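Stastlow word lists

Hi, and thanks for looking! This is a small pile of plain text word lists I put together for people who make crossword puzzles, mostly because I was fed up with lists full of river names from one country and airport codes from everywhere else.

What's in it

There are 2,000 entries in the main file, one per line, lowercase, no accents. Each entry has a score from 1 to 5 after a semicolon. A 5 means I'd be happy to build a whole corner on it. A 2 means I'd use it if I were desperate (and I often am). The scores are just my taste, so please change them!

The short file, mitis.txt, has 36 three-letter words that get me out of trouble again and again. It's named after the first puzzle I ever finished, which was awful.

How to use it

Drop the files into whatever grid filler you like. I use Prarton, and it wants the semicolon and no blank line at the end of the file. If yours wants tabs, do a find and replace and you're set. Rocha users, you'll need to sort the list by length first, sorry.

Known problems

Plurals are patchy. I added a bunch in January and then got bored somewhere in the letter P. A few entries are British spellings I grew up seeing in puzzle books, and I keep going back and forth on whether to drop them.

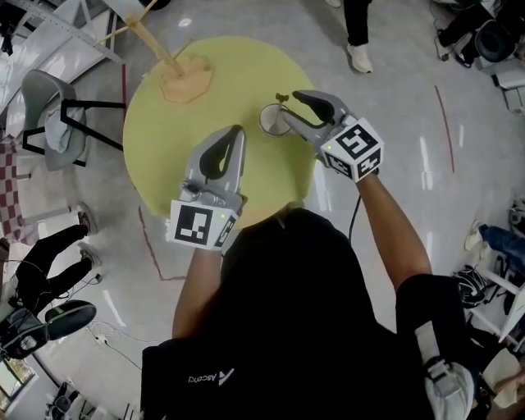 At the round table, black "Ascend" shirt.

Sending fixes

Open an issue with the word, the score you'd give it, and a sample clue if you have one. Please don't send me whole dictionaries! One word at a time is fine, and I usually get to them in the evening.

License

Do what you like with the lists. A link back is nice.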